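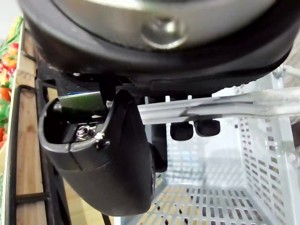

**Robotics and automation > Arms and grippers > Public demos**

# Wrist view filled by the vessel during a basket transfer, open day demo

**Talha Kiani**

We are running a single arm on a table at the Urncombe open day in August. The task is a mock kitchen pack-away. The arm takes a stainless-steel vessel from the shelf side of the table, carries it across, and puts it down in a light grey plastic basket with slotted walls. Toy fruit and vegetables sit on the rack to the left and are used in a second task, which already works well enough to show.

Visitors stand behind a rope on the far side of the table. They see the arm directly and they also see the wrist camera feed on a monitor at the end of the bench. The feed is the reason a lot of people stop. Last year we showed only the arm, and the usual comment was that it looked like a slow vending machine.

The still at the top is from the carry. The vessel takes up most of the top of the view and only its underside shows, with the black base rim lying directly over the gripper. The basket is in view on the right and its floor can be seen, so I assumed there was enough to place against. In practice the placement is poor. Of the failures I logged, nearly all are one of these:

- the base rim lands on the basket wall and the vessel tips back against the gripper housing
- the arm stops high and lets go early
- the basket detector loses the basket entirely and the arm waits until the watchdog stops it at 1665 ms

Setup, for those who will ask:

- vessel mass 1163 g, empty
- carry height 229 mm, table to base rim
- basket detector runs at 7 frames per second on the wrist stream
- gripper is a Gerkier parallel unit with the printed housing and the clear fingers, stock pads
- control software is Gundgate, default motion profile
- one fixed overhead camera is available, currently used only for logging

The basket stands on bare wood. Through the floor holes the wood shows up as a speckle, and I suspect the detector does not like it. In the lab at Briggs we had the same basket on a white bench and the third failure never occurred. I have not run a controlled comparison.

What I would like to know:

Is it reasonable to keep placing from the wrist view, given how little is left of it once the vessel is up? And if not, what is the least disruptive change? I have the table for one afternoon before the open day and I can't retrain anything in that time. I would like to keep the wrist feed on the monitor whatever happens.

---

**Reginald Escobedo**

Use a smaller pot.

> **Talha Kiani:** The vessel was asked for by the people running the day. It has to be readable from behind the rope. I did try a saucepan and it places every time, so you are right as far as that goes.

> **Reginald Escobedo:** Then put foam in the basket so at least it's quiet when it misses.

---

**Sandrine Royer**

Marked as accepted by the poster

I have run two of these days on the same gripper. You are asking one camera to do two jobs and during the carry it can only do one of them. Split them.

**1. Take the basket pose before the pick.**

The basket does not move during a cycle. Find it once while the hand is empty and the wrist view is clear, store the pose in the table frame, and place to the stored pose. In Gundgate this is a "look" waypoint followed by a latch on the detector output. Put the look waypoint directly above the centre of the basket with the camera square to the floor. Wait for five consecutive detections that agree within your tolerance, take the median, latch it, and turn the detector off until the next cycle.

At 7 frames per second that costs you less than a second per cycle. From the rope it reads as the arm checking where it is going, and people like it.

This also removes your third failure, because the detector is no longer running when the vessel is in the way. Your watchdog at 1665 ms covers eleven frames at that rate. It's a fair value for an unobstructed look and I would leave it alone.

**2. Correct for the grasp.**

The stored pose tells you where the basket is. It says nothing about where the base of the vessel is relative to the hand. In your still the rim curves past the housing on both sides and sits right on top of it. If the vessel is seated even slightly differently from one pick to the next, the base will be off by that amount at the basket.

There are two ways to handle this with what you have:

- Overhead camera. Pause at a fixed point after the lift, take one frame from above, fit the outline of the vessel, and compute the offset from the tool point. You already have the camera and it only needs a calibration to the table. An hour, if your calibration board is to hand.
- Mechanical. Fix a shallow locating ring on the pick side, so that the vessel always starts in the same place. It is crude and works very well. With the ring in place I did not need the overhead frame at all.

For a one-afternoon slot, do the ring first.

**3. Change the descent.**

The default profile goes down at constant speed and releases on height. Your second failure, the high release, is typical of this when the stored height is the wall top and not the floor. Check which one your basket model reports. On slotted baskets I have seen the detector return the top edge as the support plane, since that is the strongest line it has.

Set the release to trigger on contact, with height as a limit only:

- approach at normal speed to 40 mm above the expected floor
- slow to 15 mm/s
- stop on a vertical force change, threshold set well below the weight of the load
- back off the grip in two steps, with a short dwell between them
- retreat sideways first, clear of the rim, then up

The last item matters with your geometry. The rim overlaps the gripper. If you retreat straight up with the hand under any part of the base, you lift the vessel again on one side, and it will look exactly like the tip you described in your first failure. I would check some of your logs to see whether the tip happens on the way down or on the way out.

**4. The wood.**

You may be right about the speckle. The test is cheap. Put a sheet of matte white card under the basket and run the look waypoint twenty times with and twenty times without. If it makes a difference, leave the card in. Visitors will take it for a place mat.

> **Talha Kiani:** This is very useful. I checked the logs as suggested. Of the tips, most occur during the retreat. I had been reading them as placement errors. The basket model was also returning the top edge, as you predicted.

> **Sandrine Royer:** Good. Fix the retreat before anything else, then, and see what remains.

> **Ziad Atallah:** Does the contact trigger work with an empty vessel? Ours was too noisy under 800 g and kept firing in mid-air.

> **Sandrine Royer:** At 1163 g it is fine with the slow descent. The false triggers come from deceleration. Add a settling delay of 200 ms after the speed change and ignore force during it.

---

**Abla Twal**

The answer from Sandrine covers the control side. I have some notes on the hardware and on the day itself. I looked after the Briggs bench for two seasons.

**Pads.** The small black rubber pads under the clear rod are the stock ones, going by what you list. They glaze with use and they pick up a film from polished steel. Wipe them with isopropyl between sessions. Carry spares. Replace them in pairs or the grip goes slightly crooked, and with a heavy round object this shows up as rotation.

**Clear fingers.** Nice for the audience, poor for the camera. They pick up reflections from the dark parts nearby and you can see streaks of that along the rod in your still. If your detector crop includes the rod, mask it out. A fixed mask is enough as it doesn't move relative to the camera, provided you set one for open and one for closed.

**Lighting.** Halls are not labs. Steel will reflect whatever is overhead and it changes when the doors are opened. Lock exposure and white balance at the look waypoint with the hall lights on. Do this on the day, not the afternoon before, unless you are certain the lighting will be the same.

**Cable.** Tape it and tie it. Check it at the extreme of the sideways retreat, which is a motion your cable hasn't made before.

**The monitor.** Keep the wrist feed. I would put the overhead view next to it at the same size and label them "hand" and "ceiling". During the carry the hand view is mostly the bottom of a pot, and someone will ask how it can see where it is going. With both views up, whoever is presenting can point to the stored basket outline on the ceiling view and explain it in a sentence. We drew the latched pose as a plain coloured rectangle. This got more questions than the arm did, mainly from people who work in warehouses.

**Rope distance.** Measure from the full reach of the arm with the vessel in hand, including the vessel. We measured from the bare tool once and had to move everything ten minutes before opening.

**Schedule.** Do not run it continuously. Run a cycle, stop, talk, run the next on a button. An arm that stops between cycles looks deliberate. An arm that stops in the middle of one looks broken, even when it is only waiting.

I disagree on one point. I would not put card under the basket. Ours slid, the basket went with it, and the latched pose was then wrong for the rest of the cycle. If you need a plain background, use white contact film and press it down properly, or clamp the basket by its rim.

> **Sandrine Royer:** Fair. Tape the card if you use it. Film is better.

> **Talha Kiani:** Retreat changed, ring fitted, pose latched at the look waypoint, film under the basket. I left the overhead offset out for now. Two tips in the afternoon session and both were picks where I had put the vessel back outside the ring. The second view is going on the monitor tomorrow.

> **Reginald Escobedo:** Foam?

> **Talha Kiani:** No foam. It would cover the floor and I'd have to redo the height.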